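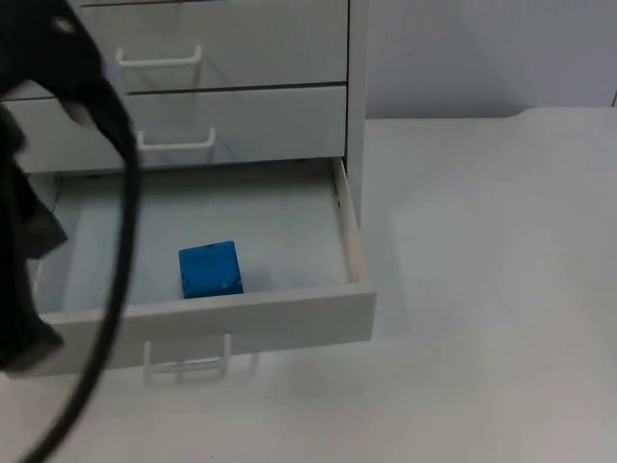
3.2 Everyday words in the mechanics items

The entrance paper used at Garberg has a mechanics section of four items, all of them set in words with no diagram. Candidates have 30 minutes for the section and may answer in any order. The syllabus sent to schools lists the topics covered but gives no list of terms, and the paper itself has no glossary. A candidate who is unsure what a word means in a given item has to decide alone, as invigilators are told not to answer questions about content.

We read all 242 scripts from the August sitting. The first reading looked only at the final answers and the marks awarded. The second looked at the working, and in particular at the point where the candidate turned the words of the item into an equation or a sketch. Where a script had no working, we recorded the item as unreadable for our purposes and left it out of the analysis for that item, although the mark still counts in the totals given in Section 4.

Three words gave trouble in the working: "smooth", "light" and "rest". In school mechanics each has a narrow meaning. A smooth surface has no friction, a light string has no mass, and a body at rest has zero velocity at the moment named, whatever its acceleration. None of these meanings can be worked out from ordinary use. They are conventions, learned in class or from past papers, and schools differ in how much time they give to them.

In 91 of the scripts the working for at least one item showed that the candidate had read one of the three words in its ordinary sense. The most common form was a friction term added to an item that said the surface was smooth. Some candidates wrote the term and then could not go on, having no coefficient to use. Others made up a coefficient, carried it through correctly and reached an answer that was consistent with their own reading of the item. Under the mark scheme both kinds of script lost the method mark as well as the answer mark.

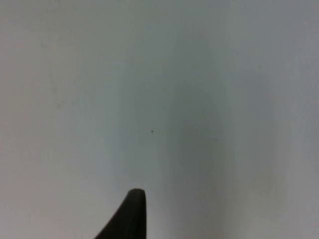
The difficulty with "smooth" is that the ordinary sense is a description of how something looks or feels, and the examination sense is an instruction to leave a force out. A candidate who pictures a real surface will picture one with friction. The surface in Figure 2 would be called smooth by most people: it is flat and pale grey-white, with no seams and only a few tiny marks. None of that gives a value for the friction between it and a block, and nothing in its appearance would lead a reader to set that value to zero. The same holds for a polished floor or a sheet of glass, both of which turned up in candidates' notes beside the item.

Errors with "light" were fewer and easier to spot. The candidate gave the string a mass, usually written as a small m, and kept it in the equations until it failed to cancel. Several then crossed out the term and started again, which suggests that they knew the convention but did not connect it with the word on first reading. We counted these as misreadings only if the term was still there in the final working.

Errors with "rest" were harder to classify. A particle described as "momentarily at rest" was given zero acceleration in a number of scripts, but this can also come from a mistake in the physics that has little to do with wording. The two readers disagreed on these scripts more than on any others. After discussion, we kept only those cases where the candidate had written out the reading in words, for instance "not moving so no forces". This leaves the count for "rest" lower than it would otherwise be, and the figures for it should be read with care.

3.3 Reworded versions

The four items were then rewritten so that each convention was stated outright. "A smooth table" became "a table; ignore friction". "A light string" became "a string whose mass can be ignored". "Momentarily at rest" became "its velocity at this moment is zero". Numbers, order and layout were kept as they were. Henk Geerts checked the rewritten items against the syllabus and asked for one change, to the third item, where the first draft had made the direction of motion clearer than the original did.

The rewritten items are longer by a few words each. We considered whether this would put slower readers at a disadvantage, given the time limit, and decided to leave the limit alone so that the two versions could be compared directly. The alternative was a short list of terms printed at the head of the section. It was set aside for the present study because candidates who skip the instructions would not see it, and we had no way to tell from a script who had read them.

The new versions were tried with preparatory classes at Warkon and Henao. Neither group had sat the August paper. Within each class half the pupils received the original wording and half the new one, by alternate seats, and all scripts were marked with the names covered. Teachers were asked to hold no revision session on mechanics in the week before. At Henao one such session had already been given when the request arrived, and we return to this in Section 5.

The scripts from the two classes were marked to the original scheme. A second scheme was drawn up in which the method mark could be earned under either reading, provided the working was consistent, and the same scripts were marked again with it. The purpose was to separate two possible remedies, a change in the wording of the items and a change in how the answers are marked. Trimasach had also agreed to take part but changed its teaching calendar after the groups were formed, and its pupils are not included in the tables that follow.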